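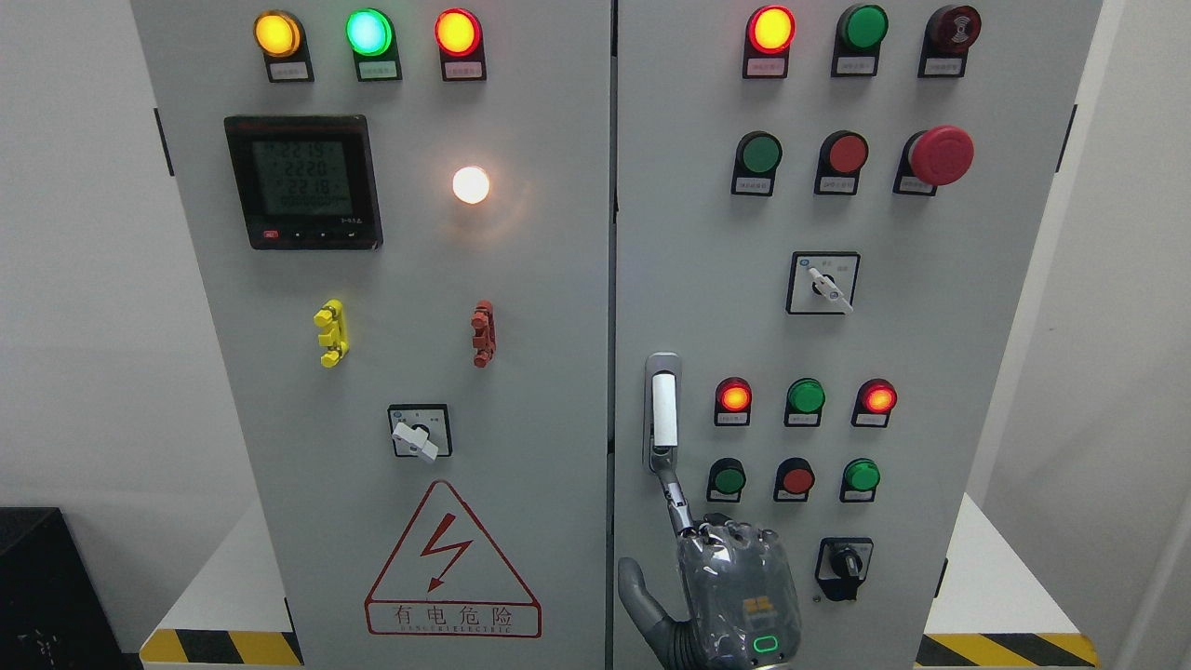 Bellamside > Alumni Office > Workshop notebook

3 min read

22 Nov 2020

Second pass at matching the old alumni cards against the giving database. Omolara Tijani ran the import, I did the checking. Abimbola Afolabi joined for the last hour to look at the class agent lists.

Batch size was 2,000 cards, same as in October, so the two runs can be compared. These are the cards from the gray drawers, boarding and day students mixed. The scans were fine this time. The October set had a lot of skewed ones and we lost most of a morning to that.

Results

Clean match on surname, first name and class year: 1,397.
Near match, needs a person to look: 256.
Everything else has no match yet.

Of the no-match group, 169 have no class year on the card at all. They carry a house and a leaving date, and in many cases a parent's address. Omolara thinks the house registers will cover most of them. I'm less sure about the ones from before the houses were renamed, when Losex and Ajayi were still one house and the register was kept by surname only.

Married names are still the main trouble in the near matches. The card has the name at leaving, the database has whatever was on the last gift. The import only reads one surname field. Omolara added a second field for former name and reran a handful by hand, and they paired up correctly. She hasn't run the whole lot that way. Want to do that before anyone starts phoning.

Parents who were also students are the other problem. The database gives them one record with two roles, the cards give two people. We merged four wrongly last time and had to pull them apart. Rule for now: don't merge if the P year and the class year are both filled in, set it aside in the blue tray.
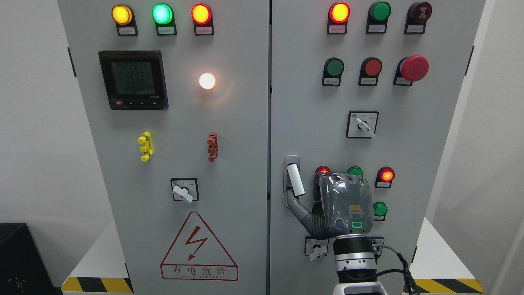 Reunion lists

Abimbola brought the class agent lists for the spring reunion. They come as spreadsheets from the agents themselves and no two have the same columns. She has retyped three. I suggested we send out a blank with fixed headings and ask for the next lot that way - she will draft it and I'll read it over.

Two agents have listed classmates as deceased who gave last year. Those go to Abimbola and no one else. Do not change a record on the agent's word, wait until she has spoken to the family or the person.

The Flunumport chapter wants its own list by region. The database can do this by zip code but a good part of the addresses are old. Told them January at the earliest.
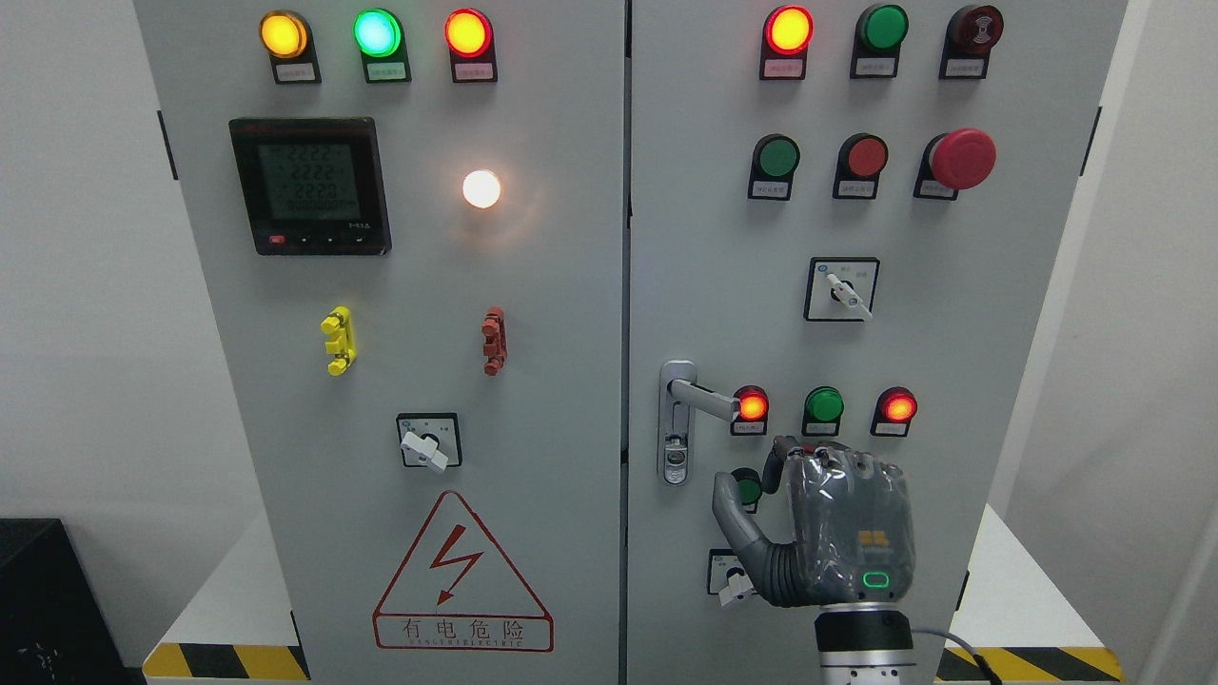 Cabinet doors, with the pilot lights at top left.

To do

- Rerun the near matches with the former name field (Omolara)
- Ask the archive for the house registers, both houses, and the combined one if it still exists
- Blank sheet for class agents (Abimbola, then me)
- Check whether anonymous gifts show up in the export. They should not. I saw one with the name still in the notes column
- Label the blue tray
- Backup copy of the database before the rerun, October's is too old to go back to

Next batch starts from the drawer marked M.

Contact the Alumni Office | © 2020 Bellamside | Back to top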